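Keith Tunstall has sold carpet cleaning in Brultanstead for 15 years, and he now says most homes don't need it every spring. I wasn't sure I believed him. His firm, Grabner, still charges by the room.

"People call because a leaflet told them to," he said. "Vacuum twice a week and you can wait 36 months." Where did that number come from? He shrugged. "Experience."
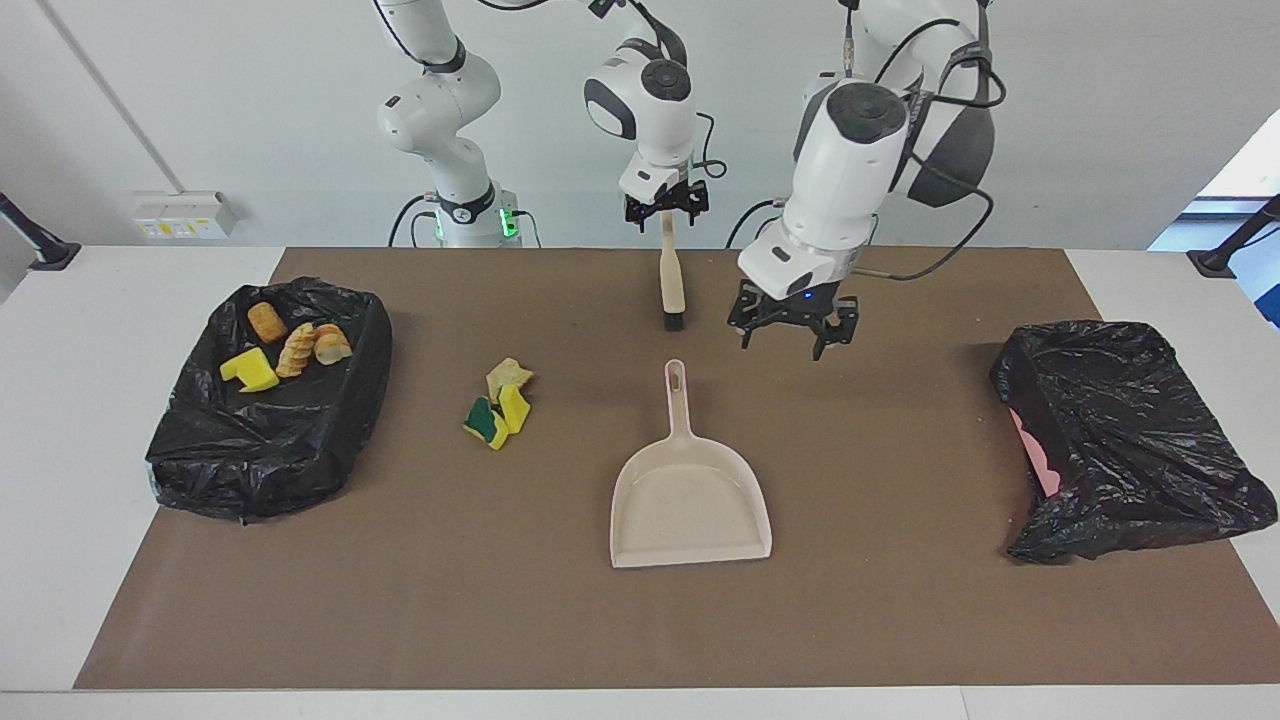
Mawuli Adjei, who rents out 2 apartments nearby, was less impressed. He paid $500 for a deep clean in January and the hallway looked the same to him by March. "They blamed my tenants' shoes," he said – and he still has the bill.

Tunstall wouldn't discuss another company's work. He did offer me a discount on the stairs.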